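Home | News | Software | Hardware | Events | Jobs | Subscribe

Prastix 11 is out, with a new planner for soft stuff

24 April 2021

Fludby has pushed out version 11 of Prastix, its manipulation software, and most of the work this time went into things that don't hold their shape. Plush toys, towels, tissue, wipes packets. The release went up this morning with the full changelog and a migration guide that still has a couple of blank pages.

Big item is the grasp planner. The old one wanted a clean mesh of the object before it would commit to anything, fine for boxes and bottles, not much good for a stuffed toy lying on a quilt. The new one works off a wrist camera view and a short history of finger positions, and re-plans while the fingers are closing. Leobardo Gallegos, who leads the planning team at Fludby, said the mesh step was the first thing users asked them to kill.

"We had people scanning teddy bears," Gallegos said. "Nobody wants to scan a teddy bear."
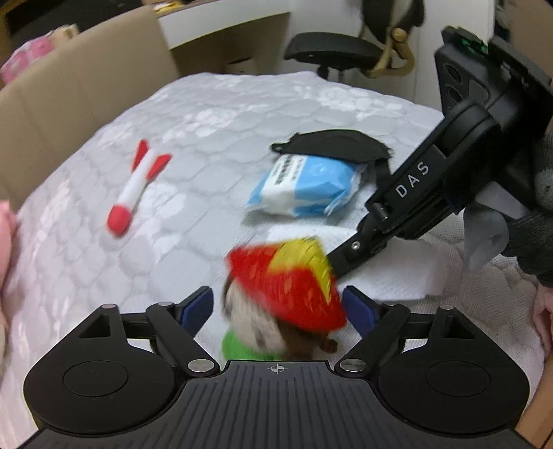

The planner was trained on 1,725 demonstrations done by hand in ordinary bedrooms, with the bedding left on and the usual clutter left where it was. Fludby is releasing 1,000 of them with the new version. The rest are held back for testing. Gallegos said beds turned out harder than tables, as the surface gives when you push down and the depth estimate drifts with it.

Second change, perception. Segmentation now runs in the same process as the controller, so no more waiting on a seperate node. White on white was the sore spot in the last release: a tissue or a towel on pale bedding would get merged into the cover and the planner would try to pick up the bed. Fludby says its own test set now comes out at 91 percent on those cases. No outside numbers yet.
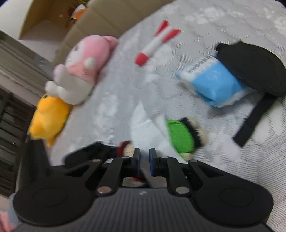
Soft toys, a crumpled white tissue or cloth and a blue and white packet on a quilted bed.

Tooling got some attention too. The log viewer can scrub camera and finger width together, and Eduvach, the company's labelling tool, is now bundled instead of being its own download. Old Eduvach projects open but need a one-time convert. Back them up first, the converter writes over the orignal.

Known problems: motion blur still throws off the pose tracker on fast wrist turns, and shiny packaging gives bad depth. Both are on the list for a point release. Support for Baxter arms is planned for November, no promises on the exact day.

Existing license holders get the upgrade free. Config files from version 10 will load with warnings.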